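# Cahier d'atelier – poste Senia, fond vert

Samedi, reprise à 9 h 40. Tâche en cours : objet souple ou glissant à côté d'une assiette, saisie puis dépose. Total en début de séance : 624 épisodes validés, 49 rejetés. Objectif du jour : 105 de plus.

## Caméra de poignet

Exposition laissée en automatique sur les premiers épisodes. Le canard en caoutchouc jaune-orangé sature facilement sur le fond vert, l'assiette aussi. Vue prise avec le bout du doigt tout contre le canard, l'assiette en partie masquée par le patin : 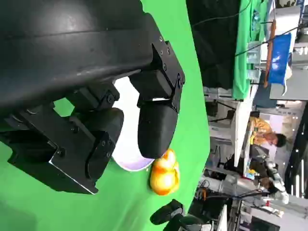

## Réglages

- Exposition à verrouiller par session, valeur notée dans l'en-tête Ranura.
- Isla Carnegie propose de recadrer à droite pour supprimer l'arrière-plan (gens, tables, autres bras). Je préfère garder l'image entière et masquer à l'entraînement – le recadrage est irréversible dans notre format.
- Le masque chromatique ne traite que le vert. Tout ce qui dépasse de la nappe reste dans l'image, à revoir avec Sorcha Forsyth.
- Ouverture de pince enregistrée en consigne et en mesure. Décalage de 3 trames entre les deux flux, corrigé à l'export.

## Approche et fermeture

Critère retenu pour l'annotation « fermé » : la mesure d'ouverture, pas l'image. Vus du poignet, les deux bouts de doigt paraissent presque se toucher dans des configurations assez différentes. Cas typique, avec l'intérieur de l'assiette complètement brûlé et le bord encore lisible, lavande pâle : 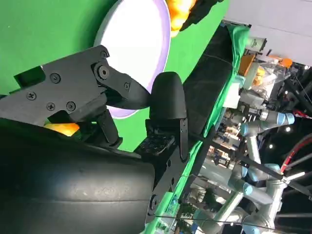 ## Rejets

Codes utilisés dans Sorko :

1. R1 – objet sorti de la zone verte.
2. R2 – assiette déplacée avant la saisie.
3. R3 – perte de synchronisation.

Un bord d'assiette visible suffit pour conserver l'épisode, même si le centre est saturé. Sorcha demande un code séparé pour la saturation. D'accord, mais sans rejet automatique.

## À faire

- Relancer l'export avec la correction de trames.
- Varier davantage la position de départ de l'assiette, trop souvent proche du bord.
- Envoyer à Kanagaratnam le lot de contrôle et la liste des codes.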